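Shelf cell rules: do you cap speed when people restock, or shut it off?

tarnhollow
Trying to settle our written rules for the shelf picking cell before we hand it to second shift. We run one arm on a black metal rack of boxed groceries, Flureck software on top. My draft says 200 mm/s whenever anybody is inside the tape, full speed otherwise. Our safety guy wants the arm locked out for every restock, no exceptions. I think that's overkill and folks will just start cheating. What does everyone else do?

brinepot
Lockout. Sorry! We tried the slow speed thing at our Beterby site and it lasted until August. People lean in with both hands, head between the shelves, and at that point slow doesn't help you much. What matters is whether you can get out of the way.

m_quill70
Disagree with brinepot a little. A slow mode is fine IF your risk assessment covers it and you measured the contact forces with the real tool on. Did you? A lot of people quote a speed they saw in a slide deck and call it a day.

tarnhollow
We measured at the wrist and at the tool. Not at the elbow, which I guess is the next question.

m_quill70
It is the next question, yes. Elbow against a shelf edge is a pinch point, and it's a different number than open space.

gusset
Can we talk about the cable too? Our Vanetti checklist has one line on it ("cable secured") and that's useless. Secured where? I rewrote ours so you jog through the lowest and highest pick and look for slack at both ends. Takes me about ten minutes.

tarnhollow
Stealing that. OK, so I went back and looked at the cell again with the elbow in mind, and I'm less sure of myself than I was this morning. 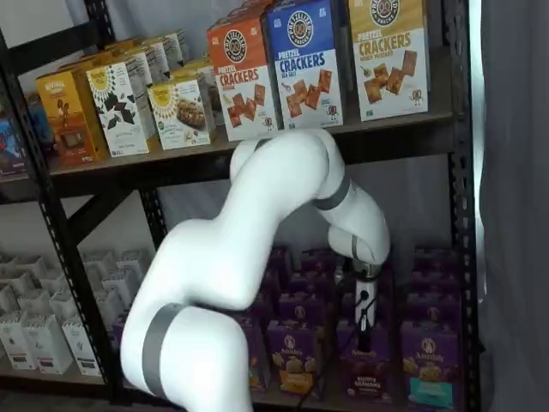

When it reaches down into the lower shelf like that, the elbow is up by the boxes on the one above, and my draft only talks about clearance at the tool. So I'm adding a rule: every taught pick gets checked for the whole arm, at the slow speed, with the shelf fully stocked. We taught most of ours with half the boxes missing — dumb, I know.

brinepot
Good rule. Still lock it out for restocking.

gusset
Full stock check, yes please. And do it again when the store changes box sizes. We had 203 picks saved and had to redo 21 of them after one packaging change.

ševčík_fan
Does the lockout crowd count a protective stop as lockout? Asking because ours does and I don't love it.

brinepot
No. Key out, key in your pocket.

m_quill70
Depends on the task and what your stop is rated for. Reaching in to straighten one box, I'd accept a monitored stop. Emptying a whole shelf, I'm with brinepot.

tarnhollow
I can live with that split. I'll write it up as two tasks and post the draft when the safety guy is done with his red pen.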